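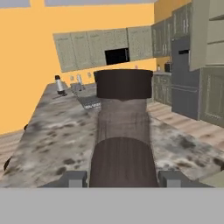

lalit_s
I compare two grippers in the kitchen sim, the Besano and the Gritine, with 300 tries each. The view is from the wrist camera. With long round objects the Besano slips more often, so I think the fingers are too flat.

cordeiro_fan
I disagree. Did you check the friction value first? Mine was wrong for the whole of February.

lalit_s
I checked, it is same for both -- only the finger pads are different.

gomham77
Then I would blame the controller. What is your closing force?

lalit_s
The default one. I will repeat with lower force and write the results in this thread.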